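Carry-on only for the Trandley rail trip, doable?
Travel chat > Packing and gear

marblebench
Hi all, we're doing the overnight train from Likulby to Trandley in January, 5 nights away all up, and I want to get by with one backpack. My sister reckons I'm dreaming. It's a red one, no wheels, and I've been trying out different ways of packing it on the table at home.

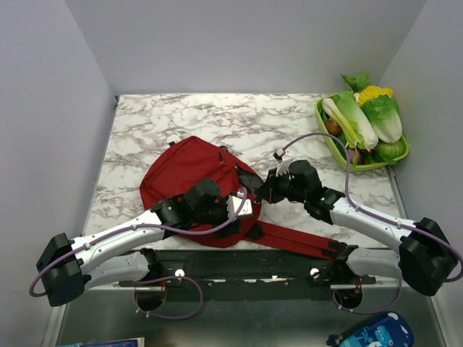 The fare was $345 each way and checked luggage is extra, so I'm keen to avoid it. Has anyone done this run lately? Are they strict about bag size at Likulby station?

slowcoach
Did it last summer, no dramas. Nobody weighed anything. Roll your clothes, wear your heavy shoes, and take a jumper on board because the air con is brutal after midnight (bring socks too!).

Andard_local
Gonna disagree with slowcoach. They were pulling people up at Andard when I changed trains there, and the bloke in front of me had to pay on the spot. It's 1,185 km of track, that's a long way to be grumpy about a bag fee. Just check one and relax.

slowcoach
Was that the Thursday service? It's always chockers. Any other day I wouldn't worry.

Andard_local
Nah, it was a weekend. Depends who's on the gate I reckon.

marblebench
Hmm, okay. I'll measure it tonight. Next question is where everyone keeps their cards and cash while they sleep. I've always gone with wallet in the backpack, zip done up, bag under my legs, but Mum says that's asking for trouble.

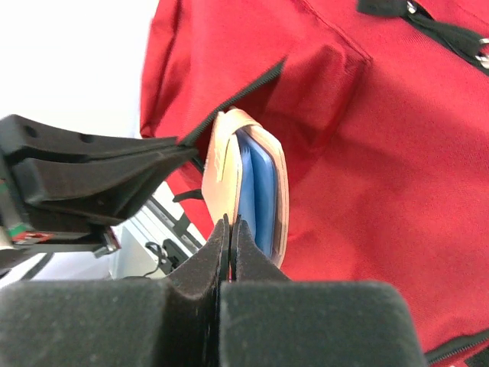 Re: Where to keep your wallet
morin_meg
Your mum's right! I use a flat pouch under my shirt and leave only snack money in the bag. I got off at Morin once for a pie, left my backpack on the seat and felt sick the whole 4 minutes I was in the queue.

slowcoach
Pouches are sweaty and everyone can see you fishing around in your shirt. Front pocket with a button, done.

Andard_local
Agree with slowcoach for once. And get the pie, the Morin ones are great.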